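Notes from the Pesley open house, September

Wurura rents the upper floor at Pesley, and the pitch on the stairs was that anyone can teach a robot a household chore in an afternoon. I teach people for a living and went in doubtful.

The chore was sorting utensils. You squeeze a hand-held gripper, pick up a spoon, set it down, start over. The target they gave us was 600 recorded tries per chore. I managed 36 before my wrist complained.

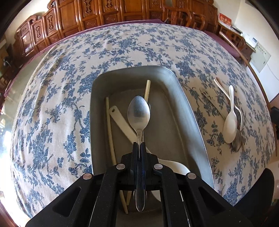 ## What I'd want to see first

Metal spoon held upright over the tray, chopsticks and a white plastic spoon still lying in it: fine, a person can do that. Whether a machine learns it from us is a separate claim, and the 6 minutes of results they played were all Wurura's own clips. I asked for the failures. They said those were "being cleaned up."

Kioko, two doors down, does the same by remote control. The line was 3 deep and I skipped it.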